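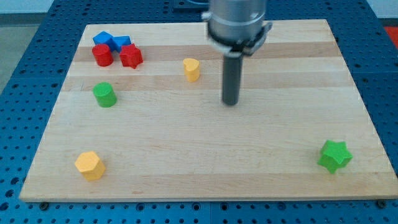
Maple board on the blue table, coloured shapes still out on top.

Maple boards and how I keep mine nice

I've got a bit of a thing about maple. It's pale, it's close-grained, it shows up anything you put on it, and it doesn't shed splinters into small fingers. I use one for bread, one for cutting out and gluing, and one for sorting and playing on, and I get asked about looking after them more than anything else on this site, so I've finally put it all in one place.

Picking one out

Look at the bands in the wood before you buy. Mine has lighter and darker stripes running across it, very soft, and I like that much better than the bleached look some shops go for. Lay the board on something you know is flat (the shop counter will do) and press each corner with a finger. If it rocks, put it back! I once paid full price for a rocker at the Crenshaw market because the colour was so lovely, and I've been folding bits of card under one corner ever since.

Run your thumb along the front edge too. If it feels sharp, go over it with fine paper, just three or four light strokes with the grain, then wipe off the dust with a barely damp cloth.

Where to put it

I'm a big fan of a perforated top underneath. Crumbs, sawdust and pencil shavings drop through the holes, air gets to the underside of the board, and you can sweep up below when you feel like it. The snag is that small things go through as well. I've lost panel pins, a collar stud and no end of beads that way, and a board on top solves most of it, as long as there's enough of it to work on without everything creeping to the edges.

If your table is in panels with a seam between them, run a fingertip over the join every so often. Crud collects there. An old toothbrush and a drop of washing-up liquid gets it out, and a cocktail stick does for the holes that have really clogged. Check any bolts while you're down there, and if one stands proud, keep your board clear of it or you'll wonder why it's tipping.

To stop a board sliding I use a square of that rubbery drawer liner, cut 3 cm smaller than the board all round so it doesn't show. Damp tea towels are all right for ten minutes of chopping, but please don't leave one under there overnight. Wood that's wet on one side and dry on the other will cup, and then you've got yourself a very expensive saucer.

Plastic shapes and other small bits

I love coloured plastic blocks on pale wood, you can see every one of them. Blue cubes, blue five-sided ones, red cylinders, they all stand out, and nothing hides the way it does on a patterned rug. Worth knowing if you have a toddler, or bad eyes like me.

They get sticky, though. I put ours in a bowl of warm water with a squirt of ordinary soap, swish, leave them while I have a cup of tea, then rinse. Dry them on a towel and NOT on the board, or you'll get little rings. Shiny plastic shows smears terribly, so give the curved ones a quick rub with a soft cloth at the end.

For storage I've tried all sorts. Bags are hopeless, everything goes to the bottom. The Geken tub with the clip lid has lasted best in this house, and it's shallow enough that you can find the one you want without tipping the lot out. Sort by shape or by colour, but pick one and stick to it! We do colour. It's quicker to put away and you can see at a glance if a red one's gone walkabout.

Oiling

Board stone dry, then a small puddle of food-safe mineral oil in the middle, worked outwards with an old sock. Leave it for 60 minutes, wipe off what's left, stand it on its edge. I use the Clavel one in the squeezy bottle, but I've used others and couldn't tell you the difference in the dark. Don't use olive oil, it goes rancid and your board will smell like a chip shop in August. Do the edges and the underside as well as the top.

Marks

Felt tip: a little rubbing alcohol on cotton wool, dabbed, no scrubbing. Wax crayon: scrape gently with a plastic card, then warm soapy water. Beetroot: coarse salt and half a lemon, rub in circles, rinse, dry straight away. Anything left after that gets sanded out, and you'll need to oil the patch again afterwards.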